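Highlighters that don't smear fountain pen ink
Forum: Paper and Ink > General
Started by wquintana, Oct 21, 2025

wquintana
I take class notes with a fountain pen and go back over them with a highlighter the same evening. Every time, the first word drags and the tip of the highlighter turns gray. The notebook is a Prondis with 400 pages and I'm not replacing it halfway through. Is there an ink or a highlighter that gets around this?

okuruc
What ink are you using? If it's a washable blue, no highlighter will save you. Switch to a pigment ink and leave it overnight before you mark anything.

wquintana
Washable blue, yes. It came with the pen. I'd like to avoid pigment ink if I can. I forget the pen in my bag for 2 weeks at a time and I hear it clogs.

matej_k
It does clog. I lost a feed that way and had to buy another nib unit. I would not give pigment ink to anyone who leaves a pen sitting. Use a dry highlighter, the kind that is a fat colored pencil. No liquid, so nothing moves.

okuruc
One clogged feed doesn't make the ink bad. I've had the same pen on it for five years and I flush it when I change cartridges.
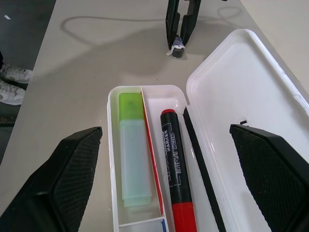 Dry highlighters have their own trouble. They're faint, they need sharpening all the time, and on smooth paper the wax skips. I tried them for a term and could hardly find my own marks under a desk lamp.

matej_k
Then press harder. Mine show up fine.

premysl3335
Third option: don't go over the words. Draw a line down the margin next to the part you want. I've done it that way since school and any pen works. You also stop coloring in whole pages.

wquintana
Margin line might do it. My margins are narrow though, and half of them already have dates and page references in them.

premysl3335
Rule yourself a wider one on the left before class. Takes a few seconds a page.

okuruc
Margin lines are no good for single terms, which is most of what I highlight. Underline those in a second ink color maybe.

wquintana
Ordered one dry highlighter in yellow and will try the margin thing until it arrives. Keeping the blue ink for now.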